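Minutes, folding task group, 23 June 2019

We began with a happy bit of counting: the Pallard station now has 3,777 saved demonstrations, 157 of them new since we last met — lovely work, everyone. The goal stays at 4,000 by September.

Most of our talk went to the small cloths. With the blue square spread on the table, both grippers come in over its edges, left and right, and the folks driving by remote control would like a slower approach there. Agreed. 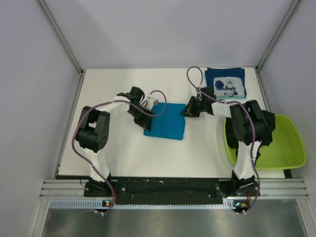
Actions

1. Write up the slower approach for the Joubert operators.
2. Recheck the 336 takes marked "unsure," and please do take your time over them.

Recent minutes
Foltetent glove trial
Nenov arm setup
Hand guiding, first notes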